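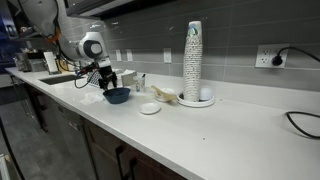
White worktop, grey tiles, dark blue bowl

How to remove a turmeric stain from a white worktop?
Posted by Ngân Đặng

Good evening. On Tuesday I spilled a curry paste with a lot of turmeric on my white worktop and I noticed it only next morning. I have washed it with dish soap nine times, but a yellow mark the size of a saucer stays. The flat is rented and I do not know which material the worktop is. I am afraid to use bleach. What would you try first?

Mireille Sleiman
Please do not use bleach before you know the material. Mix baking soda with a little water until it is a soft paste, spread it on the mark and leave it for 17 minutes or so.

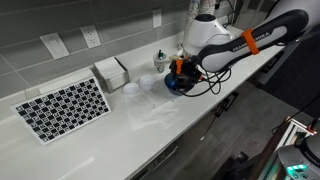 Then wipe with a damp cloth, without pressing hard, and dry it well. Test first in a corner near the wall. My own stain needed three evenings. If there is a window close by, open the curtains in daytime, turmeric fades in the sun. You can also ask the landlord for the name of the maker. Mine was Trummer and they answered my email in February very kindly.

Crisanto Dela Peña
lemon juice. worked for me

Mireille Sleiman
Crisanto, lemon is dangerous if the worktop is marble, it can leave a dull place. I would wait with it.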